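Osdale Store — Metal Bin and Work Surface Inspection
Site: Lundar
Inspector: Emmanuel Owino
Date: Aug 30, 2020
Form 224

1. Work surface
Clean, level, no obstruction at the edges. PASS
Comment: None.

2. Bin seating
Bins must sit flat and must not rock when pressed at a corner. PASS
Comment: Shim under bin 55 replaced at the last visit — still firm.

3. Rims and corners
Run a gloved hand along each rim. No burrs, splits or raised metal. PASS WITH COMMENT
Comment: One burr filed down during the inspection. Recheck in October.

4. Load
Contents not to exceed the posted limit. PASS
Comment: Limit label reprinted and refixed by Makokha.

5. Inner walls
Check for wear, staining and transferred color. COMMENT
Comment: Scraped color marks in blue, tan and reddish orange along the lower part of the far wall. Smaller orange smudge farther right. Wipe down with the approved cleaner and record any mark that stays.

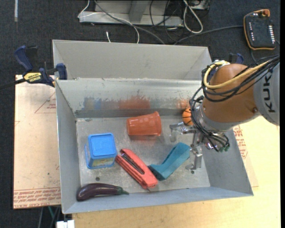
Marks that stay after two cleanings go in the Hosari log with the bin number. Do not use wire wool or scouring powder on the walls.

6. Floor and holes
Floor scuffed. Holes in the floor to be kept clear of debris. COMMENT
Comment: Take everything out before checking the holes, including small items in the corners. Scuffing is acceptable if no edge can be felt.

7. Mixed contents
Boxes closed, tools laid flat, nothing standing above the rim. PASS
Comment: None.

Open actions: items 3 and 5.
Signed: E. Owino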